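Flalside Bedding: notes on the set

Maintained by Lucie Penner. Label review by Kazue Maruyama. Current release: April.

Contents

Flalside Bedding covers beds and the soft goods kept on them: sheets, throws, pillows, printed cloths, cushions and loose wrappers. The release holds 3,037 images. Of these, 2,000 have reviewed labels. The rest carry first-pass labels only and are listed in a separate index.

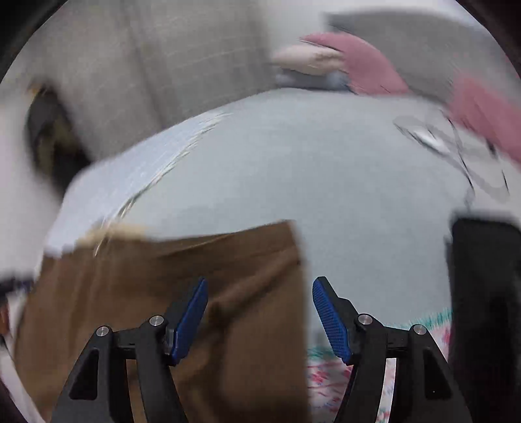

Labels are assigned per item. Fabric is named by its use when the use is clear (pillow, throw, curtain) and by color when it is not. An item whose use can't be settled gets the label "textile, other". Clear plastic is labeled "plastic, thin", with no distinction between bags and wrappers. Blurred images are kept and flagged in the blur column.

Layers

Each bed is recorded in two layers. The base layer is whatever covers the mattress directly. The top layer is anything draped or placed on it, including throws that reach only one corner. Pillows are listed separately, with a position field: stacked, leaning or flat. A pillow that rests on another and also touches the mattress is entered as leaning. Tassels and fringe belong to the item they are attached to.

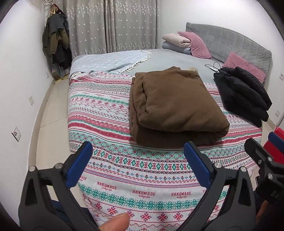

Color names follow the Manurung list, version 2. Gray-blue and blue-gray are merged under blue-gray. Dusty pink and pale pink stay separate. Patterned cloth takes its ground color first, then up to five band colors.

Known problems

Headboards and walls in similar light tones were sometimes merged in the first pass. Small objects on sheets, such as cables and plugs, are underlabeled outside the reviewed part. Garments on racks are entered as one group, even where separate pieces can be told apart.

Changes

Added the position field for pillows. Removed the "bedspread" label, which overlapped with "throw". Corrected the spelling of "taupe" in the color index.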